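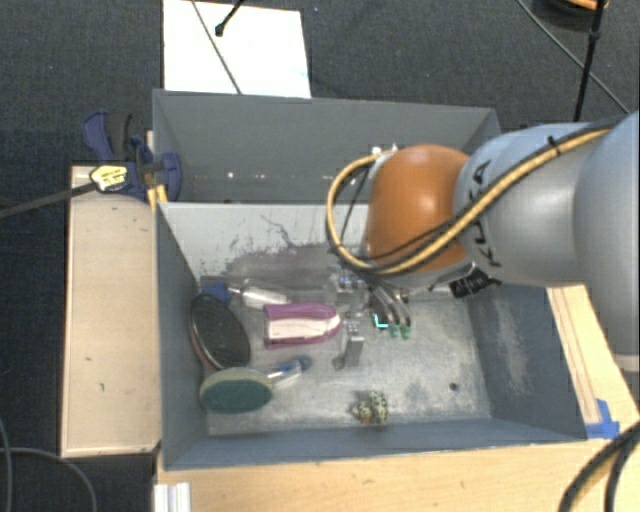 Abb. 1: Zelle Janiren, Greifer über dem vorderen Behälter, Haushaltsgegenstände als Prüfteile

Protokoll Störungsbesprechung Zelle Janiren
Ort: Kultside, Besprechungsraum 4
Zeit: Dienstag, 14:00 Uhr
Teilnehmer: Asuka Kawaguchi (Leitung Versuch), Yasuo Arai (Inbetriebnahme, Protokoll), Arbeitssicherheit, Instandhaltung
Entschuldigt: Einkauf

TOP 1 Sachverhalt
Beim Umlagern zwischen den beiden Metallbehältern ist der Arm im Automatikbetrieb mit dem Greifer auf den Boden des vorderen Behälters aufgefahren. Die Kollisionserkennung hat verzögert angesprochen, der Antrieb wurde nach 230 ms stillgesetzt. Kein Personenschaden. Der Lauf wurde nach 38 Griffen abgebrochen.
Arai weist darauf hin, dass die Kratzer und der Abrieb an den Behälterwänden nicht eindeutig diesem Ereignis zugeordnet werden können. Der Zustand vor dem Lauf wurde nicht dokumentiert.

TOP 2 Ursache
Die Auswertung der Steuerungsdaten ergibt eine Abweichung der Z-Höhe um 8 mm. Nach dem Umbau der Auflage wurde das Basiskoordinatensystem nicht neu eingemessen. Die Instandhaltung hält zusätzlich ein Verrutschen des Behälters für möglich. Die Schraubzwinge sitzt an der linken Seite – eine Sicherung auf der Gegenseite ist in der Aufbauanweisung nicht vorgesehen.
Reflexionen am blanken Behälterboden als Mitursache: offen. Kawaguchi verlangt dazu eine Messreihe mit mattierter Einlage.

TOP 3 Leitungsführung
Das gelbe und das schwarze Kabel laufen gemeinsam außen am Arm und bilden am orangefarbenen Gelenkdeckel eine Schlaufe. Die Arbeitssicherheit beanstandet die Gefahr des Hängenbleibens bei großen Drehwinkeln der Handachsen. Eine Beschädigung wurde bei der Sichtprüfung nicht festgestellt. Angebot für eine Leitungsführung wird bei Cokgate angefragt.

TOP 4 Festlegungen
– Automatikbetrieb bleibt gesperrt, Handbetrieb nur mit reduzierter Geschwindigkeit und Zustimmtaster.
– Basis neu einmessen, Protokoll ablegen (Arai).
– Untere Z-Grenze in der Sicherheitskonfiguration einrichten und abnehmen (Arai, Arbeitssicherheit).
– Zweite Klemmung der Behälter konstruieren (Instandhaltung).
– Kraftschwelle der Kollisionserkennung prüfen, Rücksprache mit Hattori (Kawaguchi).

TOP 5 Verschiedenes
Der Prüfteilsatz bleibt bis zur Freigabe unverändert. Termin der Wiederinbetriebnahme frühestens im Juli, abhängig von der Abnahme nach TOP 4.

Ende der Besprechung: 14:50 Uhr
Verteiler: Teilnehmer, Einkauf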